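Skallemix gripper trials, Hokholm bench
Gallery
Posted 2023-11-23 by Erasto Ondieki

Gitau Nyaga and I were asked to say whether the Skallemix fingers are worth swapping in for the ones we already use. The brochure promises "gentle, certain hold on any everyday item". I have read that sentence, or its cousins, on every gripper we have bought since I started at Kirui, so I came to the bench in a poor mood and brought a box of awkward things with me.

We set a target of 50 picks per item. A pick counts only if the item is lifted, held for 6 seconds and put down where it was meant to go. Gitau wanted to allow a second go after a slip. I didn't, and we have agreed to report it both ways.

On the bench

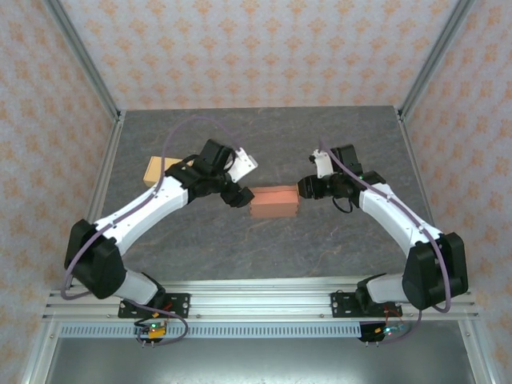
Both arms in on the orange-red block, one gripper to each end. A plain brick shape like this flatters any gripper, so I give it very little weight.

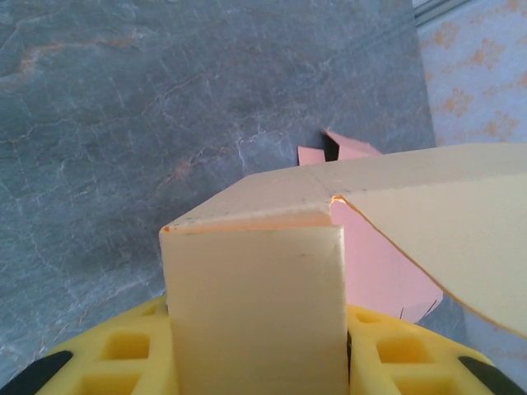

Wrist camera view, with a piece of cream foam upright between the yellow halves of the gripper. Look at the thin dark gap on the right side of the block. I would like to know how much of that finger is doing any work.

What I make of it so far

The lattice fingers are meant to give a little and wrap round what they hold. Fine on paper. Foam gives as well, and when both sides are soft it gets hard to say which one is doing the holding. Skallemix's own test sheet uses hard plastic blocks, which tells me nothing about packing foam or folded card, and those are what Skinusville will be sending down the line.

I also don't trust the wrist view as much as Gitau does. It is a good view of the fingers, but an item held upright hides a fair bit of what lies behind it. He thinks the fixed camera makes up for that. We will score the same picks from each view and see whether the 2 sets of marks agree.

Still to do

Thin card, laid flat
Foam with cut edges, gripped from the narrow side
The old fingers, same items, same order
A run of 100 picks without anyone touching the settings

Until the old fingers have had their turn I won't be signing anything off.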